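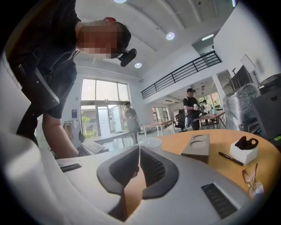
Hand-held gripper over the round table, with a clear cup, a pen and folded eyeglasses.

Speaker notes — "Rules for hand-held collection, and which ones earn their keep"
Stodlow session, second slot after the break. 18 minutes plus questions.

OPENING

Leave the slide up while people sit down. Don't read the title out.

Start with the number. The Grodville rule sheet had 1,548 words in September. I asked the people using it to tell me, without looking, what it said. Most of them remembered the part about charging batteries and the part about not eating at the table. Pause here.

I'm the person who wrote a good third of that sheet, so I get to complain about it.

WHAT THE RULES CLAIM

Say this slowly, it's the main point: a rule written for a fixed arm in a cage does not become a rule for a hand-held gripper because you swapped the noun. We copied a lot from the Marciniak cell. Guarding distances, lockout, the two-person start. Somebody holding a tool in their own hand has no cage, and a guarding distance from your own wrist is nonsense.

Ask the room: who has a document like that? Expect hands. Don't pick on anyone.

Then point to the slide. Glass cup, and it's hard to make out against a bright background. Eyeglasses on the same table. Our old sheet was silent on both. It had two paragraphs on footwear.

CLEAR OBJECTS

Proposed wording: "Transparent items are listed before the session and placed against a contrasting surface where the task allows."

Hanna Michalski objected to "where the task allows" and I agree with her that it's a hole. I haven't got a better phrase. If you ban clear glass on pale backgrounds you get tidy recordings that teach a robot about tables no one owns. If you permit everything, the person labeling at the other end guesses. I'd like to hear from labelers on this, if any came.

Do not claim that contrast fixes it. We have no comparison. Bunley says they do, I've asked for it twice.

PERSONAL ITEMS

Old rule: "The work area shall be free of personal effects." Nobody follows this anywhere. Look at any table in any lab.

Replacement: if it's on the table it's in the task list, or it moves to the shelf. Glasses included. Urszula Pawlak wanted an exception for prescription glasses, and my answer is that the exception is your face.

(Might get a laugh. Don't wait for it.)

BYSTANDERS

This is where I expect an argument. Open rooms have people in them. On the slide there are others standing well beyond the table, and the face of the person closest to us is blurred.

Blurring is applied afterward. It's a repair, and I'm suspicious of any standard that lists it as the control. The control ought to be telling people before they walk in — a sign on the door, a line on the booking, a way to say no that doesn't involve an awkward chat. Venkatesh Salian's draft puts consent in an appendix. Move it to page one.

Also ask what gets blurred besides faces. Screens? Badges? Paper left on a desk? The draft says "identifying material" and stops.

COUNTING THINGS THAT DON'T MATTER

Skip if short of time.

The audit form has a target of 300 episodes per operator and a fault allowance. Wanda Duda went through 200 of the forms and the fault box was blank on nearly all of them. Either the work is flawless or the box is in the wrong place. It's on the back of the page. Draw your own conclusions.

I'd drop the target. Ashwin will disagree from the second row, let him. His case is that without one the sessions drift and the hard tasks never get scheduled. Fair, but then schedule the hard tasks.

WHAT I'D KEEP

One page. Clear objects, personal items, bystanders, pinch points at the finger pads, when to stop. The stop rule in plain words: if you have to reach across the tool with your other hand, put the tool down first.

Anything else goes in a training folder and doesn't get called a standard.

Comments on the draft by 26th December, to Ashwin Pillai. Short ones get read first.

QUESTIONS I'LL PROBABLY GET

Liability: I don't know, ask legal.
Gloves: depends on the object, and we argued for an hour.
Is one page enough for an outside auditor — maybe not. Tell them Grodville tried the long version.

Related items
Marciniak cell: what the lockout checklist leaves out
Bystander notices in shared rooms, draft two
Labeling transparent objects: notes from Bunley
Stodlow session: full list of talks
Why our audit form has a back page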